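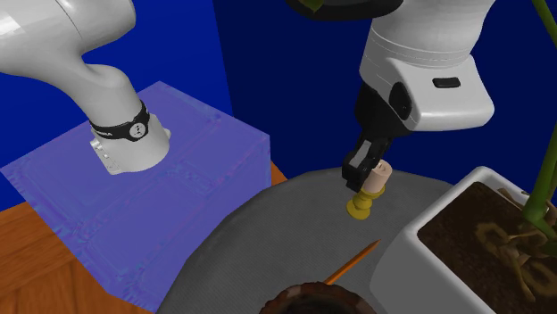

So I finally started hemming the curtains, 3 months after buying the fabric (oops). I'd been dithering over the color for ages, and what settled it was blue, a deep royal blue like the walls up there, seam and all! My friend Jayanthi says it'll make the bedroom look like a cave, but I sleep better in caves.

My old machine, Festus, chews anything thicker than a bedsheet, so I'm doing the bottoms by hand. Slow going. I did 31 inches last night with the radio on and then found I'd stitched the front to the back, so out it all came.
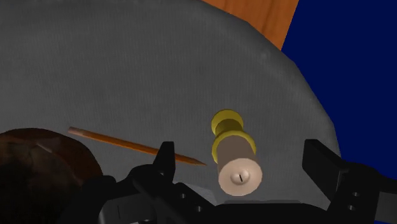

Spool of thread, yellow on top.

Next up is the kitchen pair, and I'm hoping to have those hanging by June. If you have a trick for keeping slippery lining still, please tell me!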